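Gripper pad day here in Bonddale, so pop the kettle on and settle in, this will be one of my longer ones! (1/5)

The hand-held unit has done 1,097 picks on the same blue rubber pads and I could feel the slip coming on with anything fuzzy. Flamico reckon 4,000, bless them, but they've never met my towels. (2/5)

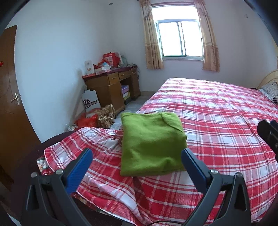 So: back out the little silver screw at each pivot, slide the old pad off, wipe the finger with metho and leave it a good long while before the new one goes on. I used to rush that bit and paid for it in December. (3/5)

Nip the screws up gently, then open and close it 83 times (my own superstition, do as many as you like) and check both fingers still meet evenly at the tips. Mine were a hair out, so I loosened the left and started again. (4/5)

Spare pads are the Cendier ones, same colour, a touch softer. I'll report back at the next change, and if anyone has a spare cable clip for a Cabral base, please sing out! (5/5)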